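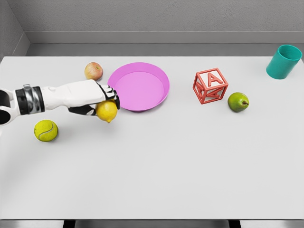
Two people wanted for a shared-workshop robot arm build, June start

3 min read

The Pakstead workshop is looking for two people to join a tabletop robot arm build that runs from June until the arm works or the money is gone. One place is paid and the other is open to anyone who wants to learn. No degree is needed for either.

The project is called Clistier. The aim is an arm that can pick up ordinary household things, fruit and toys mostly, and put them in a dish without squashing or dropping them. We do the planning in simulation first and then try the same moves on the bench. The simulated table is set up and anyone who joins will get a copy of it. The bench arm has its base and shoulder bolted down. The elbow is in pieces and the hand has not been started.

Paid place: simulation and control

The pay is $1725 for the whole job, half at the start and half when the lemon task runs on the bench arm. The lemon task means picking up a lemon and releasing it over a shallow dish, 100 tries in a row, with every drop logged. You would:

- keep the simulated table and the bench table matched, including object sizes and weights
- tune the grip so the fingers close on round things without pushing them away
- write down what you changed, in plain text, in the shared folder

You should be able to write Python and have used some kind of physics simulator. Which one doesn't matter much. If you have only done coursework, send the coursework.

Open place: hand and wiring

Unpaid, with parts and workshop access covered. Your share of the parts budget is $299, and anything over that has to be agreed first. You would print and fit the fingers, run the cables through the forearm and help with testing. It suits someone who has soldered before and has patience for small screws. We can show you the printer.

Hours

The group meets on Sunday from 10 a.m. to 2 p.m. at the Pakstead workshop, upstairs from the bike stands. The paid person can do most of the work at home but needs to be at the bench every other week. The open place is all in person. The stairs are steep and there is no elevator. If that rules you out, write anyway and we will see whether the bench can move downstairs.

You must be 18 or over to use the power tools. Bring your own laptop. Safety glasses are on the hook by the door.

How to apply

Write to Leonor Marinho through the workshop message board, with "Clistier" in the subject line. Say which place you want, what you have built or tried to build, and which weeks in June you can't make. Photos of unfinished projects are fine. Please don't send a cover letter longer than a page.

Applications stay open until both places are filled. People on the short list will be asked to come by for an hour and work on something small with us. Travel within Trovbridge is paid back if you keep the ticket.

Recent notices

Bench space free at Pakstead, evenings only
Wanted: used stepper motors, any size
Barreto lathe back in service, new sign-up sheet
Beginner soldering night, Trovbridge library
Lost: blue calipers in a gray case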